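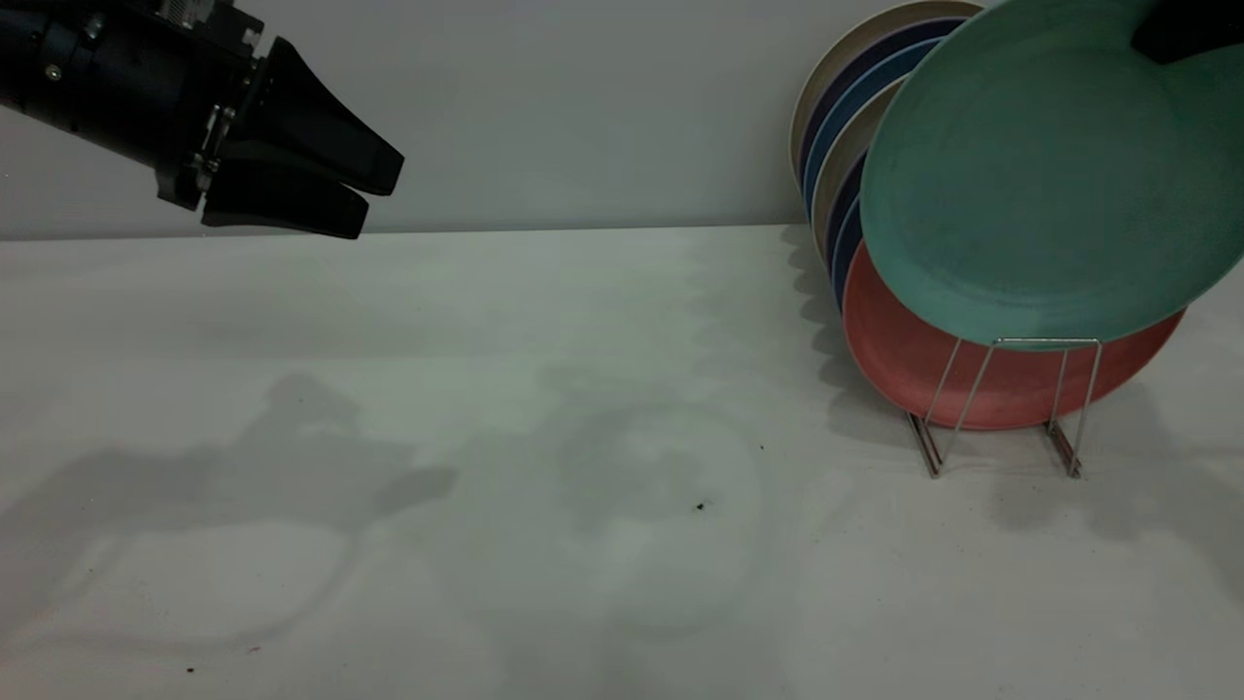
Figure 2. A black two-finger gripper above a tabletop, light grey wall behind.

4.2 Reporting of incidents by foreign students

In this section we consider how the foreign students in Nokow and Stikberg reported the incidents of harassment which they described to us in the first round of interviews. By reporting we mean any contact with the police, with the university office for foreign students, or with the consulate of the home country. Talking with friends was not counted as reporting, although for many of the respondents it was the first step and sometimes the only one.

The questionnaire was sent to 150 students in the two towns, and 90 of them returned it complete. Among these, 70 had met with at least one incident during their stay. Most incidents were verbal and took place in the street, on the bus or in the stairway of the rented house. Physical attacks were less common, but they were discussed much more in the student groups, and respondents who had not been present could often repeat the details of an attack very exactly. Only 11 students had gone to the police.

The reasons for not reporting were different in the two towns. In Nokow, students feared mainly for the residence permit. Several of them believed that any entry in a police register, also as a victim, would be seen by the officer who decides on the extension. We did not find such a rule in the written regulations, but the belief was strong and older students passed it on to the new ones. In Stikberg, where the permits are handled by the university, this fear was hardly mentioned. The respondents there said instead that the police station had no person who could speak English in the evening, and that they had been asked to come again the next day with an interpreter.

The consulates were used less than we had expected. Those who wrote to a consulate received in general a polite answer with the advice to contact the local police. One respondent kept this letter and showed it to us. She had then decided to move to another district, and did not write again.

A further point concerns the role of the landlord. In the Madar quarter of Nokow, a large part of the rooms are let without a written contract, and a tenant who calls the police to the house may lose the room. Echeverri, the student housing association in Stikberg, gives contracts for the full academic year, and its tenants spoke more freely about conflicts with neighbours. It must be noted that these tenants were also, in the majority, in their second or third year, so that the effect of the contract cannot be separated from the effect of a longer stay.

The interviews repeated in May did not change this picture in Nokow. In Stikberg two students had in the meantime made a report, both with the help of the university office. The answers of the police to our written questions are treated in Section 4.3.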